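Bench Assistants, Compartment Organizer Filling Task — Rerko Home Storage Group

Rerko is hiring bench assistants for a study of how people load and empty clear desktop organizers. Work is part-time, from April, at the Younis building, Room 348. Shifts run four hours and pay is $30 an hour. Friday shifts are available.

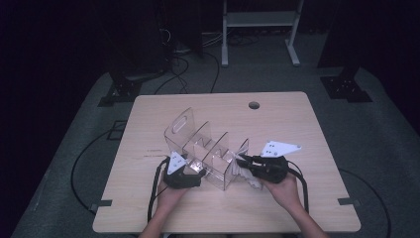

Assistants work standing at a small table with one organizer at a time. Each trial starts with a soft item and a named compartment, and ends when the item sits below the top edge of the dividers. Cloth is the most common load. A white cloth that lies partly in the lowest compartment and partly on the tabletop is scored as incomplete, and the trial stays open. Folding is not required. Each assistant completes 200 trials over the contract.

Applicants need steady hands, normal or corrected vision, and the patience to repeat one motion. Clear walls are hard to judge by eye — edges show mainly as thin highlights, and glare on a compartment floor can hide its corners.

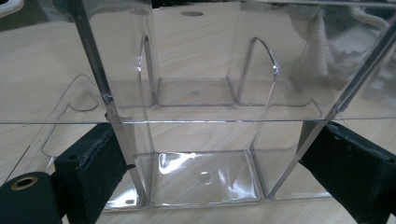

Abdelkrim Helmy writes that new assistants should expect to misjudge the divider height during the first shift, and that looking for the bright line along the rounded top helps more than slowing down.

To apply, send a one-page resume and your available hours to the Rerko front desk, Room 406.

Last updated: April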